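Clothing Reuse and Textile Collection in Gurkdale
Speaker notes for the regional waste reduction meeting, November 2020
Speaker: Davina Sutherland, Gurkdale Department of Public Works
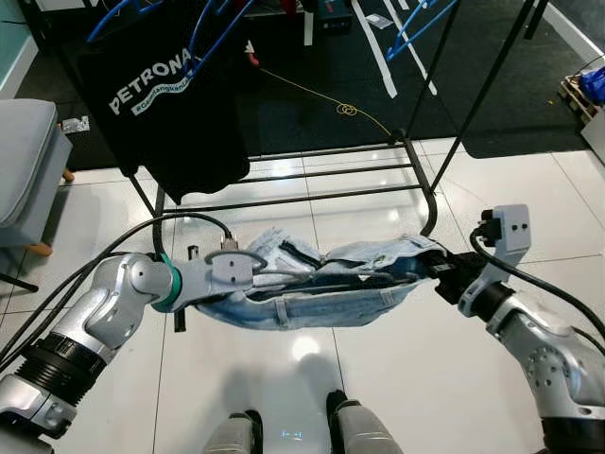 Slide 1. Opening

Good morning, and thank you to the Testhorpe office for hosting. My remarks cover the first full year of separate textile collection in Gurkdale. I will speak for 20 minutes and leave the remaining time for questions. The written report is available from the department on request.

(Wait for latecomers before moving on. Sound check with the back row.)

Slide 2. Why textiles

Before the program began, residents who wanted to dispose of clothing had two choices: the charity store on Mill Street or the trash. The charity store does good work, but its hours are short and it cannot accept worn or stained items. A great deal of fabric therefore went to the landfill, including garments with years of use left in them.

The council asked the department to design a service that would accept all clean, dry household textiles in any state of repair. That last point matters. Residents told us during the public meetings that they did not know what counted as "good enough" to donate, and so they threw everything away. Under the present rules they do not have to decide.

Slide 3. How the service works

Residents place clothing, bedding and towels in a tied bag. Shoes go in a separate bag, in pairs. Bags may be left at any of the drop-off points or set out on the first recycling pickup of the month. The contractor, Drolik, empties the drop-off points and takes the bags to the transfer building on the east side of town.

Drolik staff open every bag by hand. Items are divided into clothing fit to wear, fabric fit for wiping cloths, and fabric for fiber recovery. Wet or moldy material is discarded at this stage – one wet bag can spoil the load around it.

(If asked about the contract term: refer the question to the purchasing office. Do not estimate.)

Slide 4. Participation

A total of 1736 households signed up for the monthly pickup. Of these, 536 joined in the last quarter, after the department mailed a one-page guide with the water bill. We had planned to rely on the website and the local paper. The mailing did far more than either.

Participation is lowest in the apartment buildings along River Road. There is little room in those units to store a bag for a month, and the drop-off point is a long walk away. We have asked two building owners for space near the mailboxes and expect their answers before the end of the year.

Slide 5. Denim

Denim deserves a slide of its own. It is heavy, it lasts, and it arrives in large amounts. Jeans fit to wear are sold in the reuse shop at the transfer building. Pairs with worn knees or broken zippers go to Sarıgül, a small workshop that repairs what it can and cuts the rest into patches, tote bags and apron cloth.

Please note for your own programs that zippers, rivets and buttons must come off before denim can go to fiber recovery. Our first budget left out this labor. The corrected figures are in the written report, in the second table.

(Pass the sample tote bag around. Ask for it back.)

Slide 6. Repair evenings

The library has offered a monthly repair evening with sewing machines and instruction. Each session has room for 12 people. Hemming and zipper replacement were the most requested lessons, followed by darning. The sessions were suspended in the spring and resumed in October with fewer seats and the windows open. We ask residents to reserve a place by telephone.

Slide 7. Cost

The program spent over 3000 dollars on printing and postage, which was more than planned. Drop-off bins cost 120 dollars each to repaint and label. We bought used bins from the county and do not regret it, although two needed new hinges within the year.

Income from the reuse shop goes back into the collection budget. It does not cover the full cost of the service, and the department has not told the council that it will.

Slide 8. Points for other towns

Settle the wording of the accepted items list before anything is printed. We changed ours twice, and residents still bring us the old version.

Visit the sorting floor in person. Several of our rules – tied bags, paired shoes, no hangers – came directly from the people who open the bags.

Agree in advance on who answers the telephone. In the first weeks, calls reached the department, Drolik and the library in equal measure, and the answers did not always match.

Slide 9. Questions

(Leave the contact slide up. Copies of the one-page guide are on the table by the door. Questions on pillows and comforters are likely: we do not accept them at present, and the matter is under review with the contractor.)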